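My cat and the fountain that knew too much

I bought the Firis water fountain in April, mostly because my cat had quit drinking from her bowl and my vet was starting to give me that look. It weighs the water, reads her collar tag and sends the numbers to my phone. I was hooked by lunchtime!

Her target was 300 milliliters a day, wet food included, and on day one she hit 281. I was so proud you'd think she'd passed the bar exam.
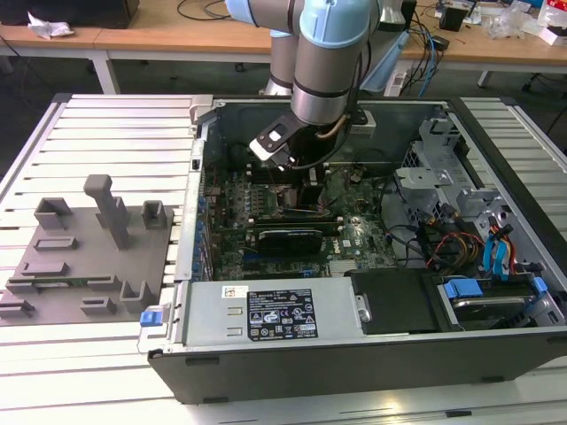 Then I started checking it at work, and at dinner, and once at 3 a.m. (she was asleep on my feet, perfectly fine). I even tried the Hustico next, a plain ceramic bowl with a little pump and no app at all, for roughly 100 dollars less. She drank from that too - and she splashed half of it on the kitchen floor, so who knows how much went down.

My vet's advice was simpler than either one. Put out more water, in more rooms, away from the litter box, and wash the bowls every day. 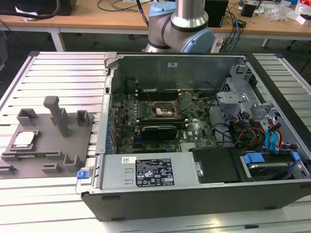 A desktop tower with the side panel off.

So now we have the Firis in the kitchen and two old cereal bowls upstairs. I still look at the app, but only on Sombatkul days, when she gets the dry kibble she loves and I worry a bit more. Filters need changing monthly, and I'm already behind on that.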